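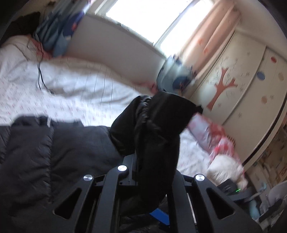 Section 6. Recording garment demonstrations with the hand-held gripper

Read this section before you trust any number from the Starelley folding baseline. The published result was repeated in our group at Stododham, and most of the gap between the two turned out to come from how the demonstrations were recorded. The policy code was the same.

6.1 Before you start

1. Install Deredix on the recording computer and open a new session. Do not reuse a session from another home. The merge tool will accept it without complaint and mix up the calibration files.

2. Run the wrist calibration twice. If the two results differ by more than the limit shown on screen, run it again. The manual for the earlier version said once was enough. We could not confirm that.

3. Pick the garment and write its type in the session notes: jacket, shirt, pants, other. The automatic garment labels should be treated as a guess.

4. Leave the room as it is. Bedding, cushions, cables and bags stay where people keep them. Clearing the bed gives cleaner video and a policy that has only ever seen a clear bed.

CAUTION: Keep fingers and loose sleeves away from the jaws when closing the gripper on thick fabric.

6.2 Recording

1. Hold the gripper still over the bed until the session shows "ready".

2. Grasp the garment by a seam, collar or hood. Lift at a normal speed.

3. Complete the move and lower the garment before you release it.

4. Pause, then end the episode. Record 9 episodes per garment before changing to the next one.

Note: Dark clothing on dark bedding is the hard case. A black jacket next to a charcoal comforter leaves the tracker very little edge to work with, and a patterned sheet nearby does not always help. Mark these episodes "low contrast". Do not drop them, or the success rate will look better than it is.

Note: Fast wrist turns smear the background. Deredix reports a tracking confidence for each episode, but we have seen high scores on episodes where the recorded path was plainly wrong — play the path back and look.

Note: Bright windows can wash out part of the view. Turning exposure down rescues the glass and loses the folds in black fabric. We leave it on automatic and have no evidence that this is the best choice.

6.3 Checking what you have

1. Replay 2 episodes from each garment at full speed.

2. Compare the gripper opening against the video. An offset means the calibration in 6.1 has to be repeated and the episodes recorded again.

3. Hold out whole homes for testing. Splitting by episode puts the same bed in both sets, and the score then says little about new rooms.

4. Export with the Santoso format option. Keep the raw files.

Known limits: the method has been tested by its own authors and by us. Neither group has shown that it works on garments heavier than a jacket. Changes made in April to the tracking filter have not been measured separately, so please do not quote them as an improvement.

Section last revised May 10, 2023.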